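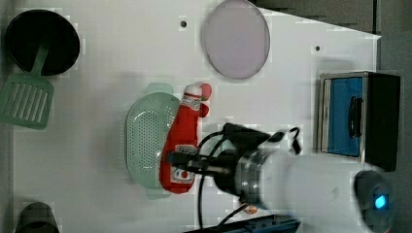 Ereo Walks is looking for guides for the coming season. We are a small company which makes walking tours for visitors in the old harbor town, and most of our guests come for one day only and want to see, taste and hear as much as they can. Our most popular tour is the food walk, and you will need to speak about eating habits of many countries with good humor, because a guest will surely ask you for a bottle of red ketchup at a table where the cook has worked on the sauce since morning. You should be able to answer such a guest kindly and still bring him to try the sauce.

The season starts in April and goes until the end of October. We need six guides, and we would be glad if at least two of them can also lead the evening walk to the Skilon lighthouse. The way up has 200 steps and there is no handrail in the upper part, so please think about this before you apply for it.

What you will do

- lead groups of up to 24 guests on the food walk, the harbor walk or the lighthouse walk
- meet the guests at the Kettani fountain and check their names on the list
- keep contact with the cafes and shops where we stop, and tell them if the group is late
- write a short note to the office after every tour - two or three lines are enough

What we ask from you

- very good spoken English and one more language (German, French, Polish or Danish are most useful for us)
- a clear voice, also outdoors when it is windy
- you live in the town or not far from it during the season
- a guide license is welcome but it is not a condition, we pay the course for those who stay the whole season

What we offer

You get a contract for the season with one fixed free day in the week, which you choose together with us. Each tour is paid separately and the tips stay with you. For guides who come from other places we have a few rooms in the Callari house, behind the old customs office. The rooms are simple, with a shared kitchen, and the rent is taken from the salary every month.

Before the first tour you will walk each route at least twice with an older colleague. Nobody is sent out alone before he or she feels ready.

How to apply

Please send us a short letter and your CV, and write in the letter which walks interest you and from when you are free. A photo is not needed. Talks are held in our office on Monday afternoons, or by phone if you are still abroad. Your contact person is Lærke Hviid, who plans the tours and will answer you also if the answer is no.

Posted in: Jobs & Season Work, Guides
Share 6 Comments 0
Search this site... Go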